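Lorna Enriquez
13 June 2022

I cleared out my closet this spring and have been reading about what happens to clothes after we give them away. Short thread, mostly on sorting, wool and what I'd do differently.

The first thing I learned is that a donation bag goes through several hands. The shop picks out what it can sell in its own neighborhood. The rest goes to a sorter who buys by weight, and after that it can go almost anywhere.

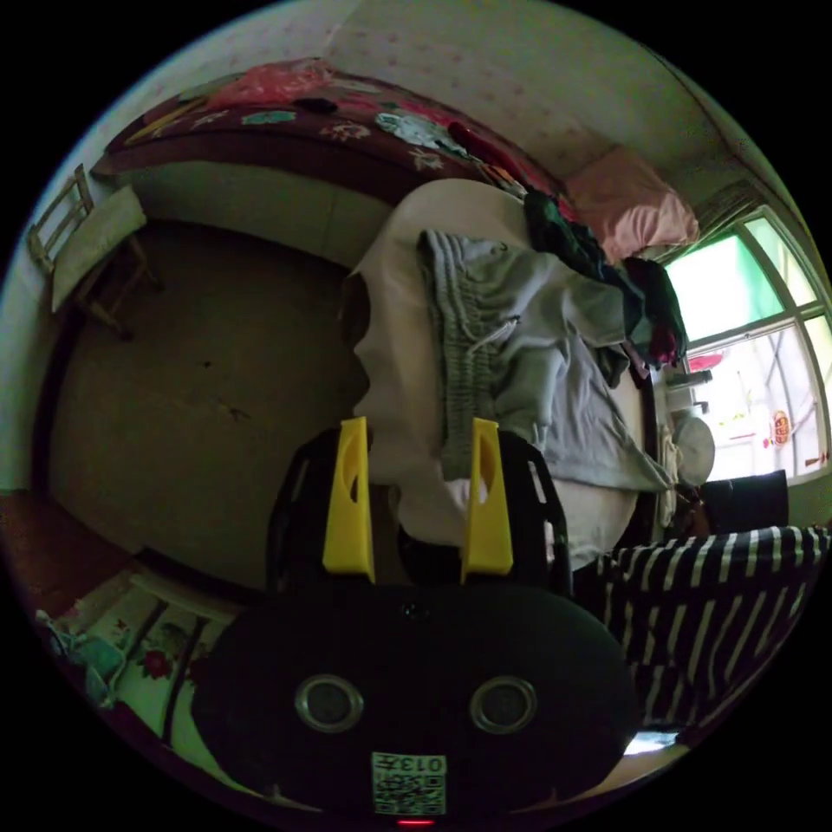
Two yellow fingers, side by side.

My friend Ruth Tello ran the back room of a thrift shop for nine years. Her rule was that anything missing a button went out with the rags. She didn't like it, but she had one sewing machine and no one to run it.

So fix the button first. It takes a few minutes and it decides where the shirt ends up. Same with zippers that stick -- rub a candle along the teeth and try again.

Knits are harder. A sweater that has pilled looks older than it is. I bought a cheap fabric shaver in November and it has paid for itself. Go slowly and keep the fabric flat, or you will cut a hole. I have one hole to show for it.

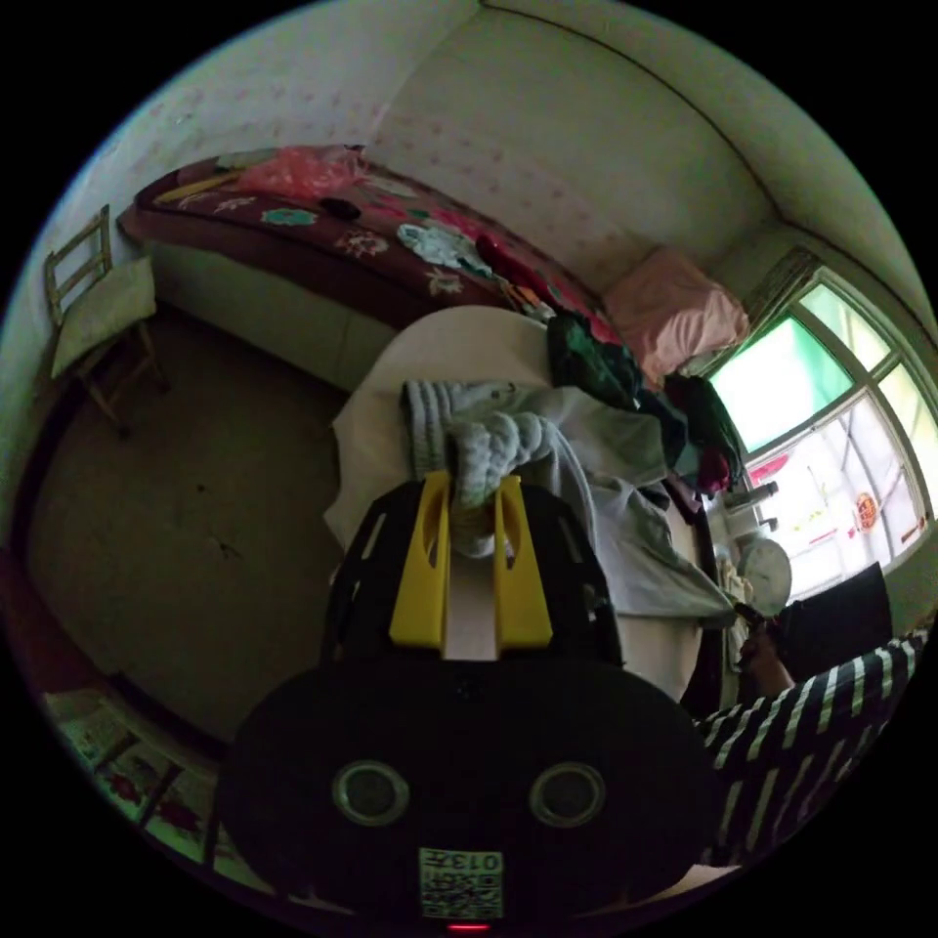 Wool has its own market. Jaqueline Cervantes, who buys for a small mill called Pellevico, told me they want pieces that are at least 80 percent wool and they don't care about the color or the holes. It all gets shredded and spun again. Blends are the trouble, and most of what's in our closets is blends.

If the care label is gone, leave it in the bag anyway. She said her crew can usually tell by touch. Don't cut labels out of things you might give away later. I used to cut out every one of them because they itched.

Next, sweatshirts. They are the easiest thing to give away and the hardest thing for a shop to get rid of in summer. Ruth used to box them up until fall, and some years she ran out of boxes.
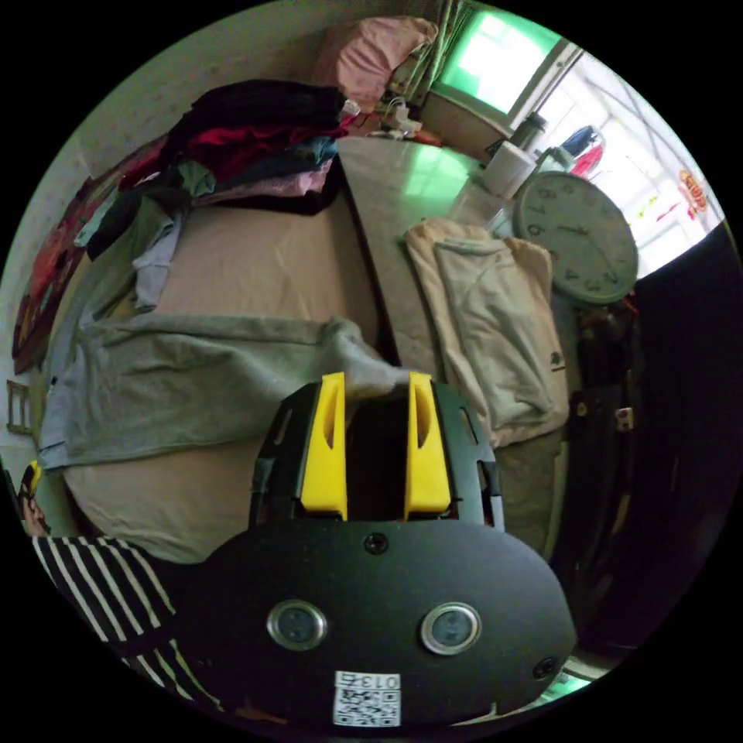

Gray sweatshirt on the bed.

I asked Damián Serrano at the shelter on our side of town what they run short of. Socks, belts, and plain sweatshirts in the bigger sizes. They take them all year. Call first, since they have 8 shelves for the whole place and some weeks those are full.

My own count: 20 pieces out. Most went to the shelter, a few wool ones went to Pellevico, and two coats went to my cousin.

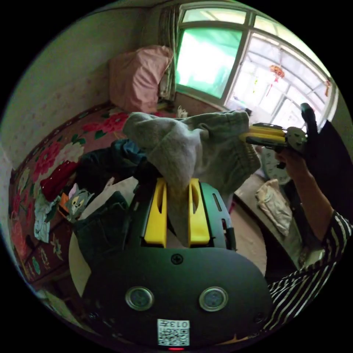 What I kept got washed and folded before it went back on the shelf. Moths go for sweat and food stains, so putting away a sweater you wore once is a bad idea. Cedar blocks help a little if you sand them now and then. Mine hadn't been sanded in years.

If you know a mill that takes cotton, please reply with the name. I have a bag of old T-shirts by the door and I'd like to send it somewhere useful.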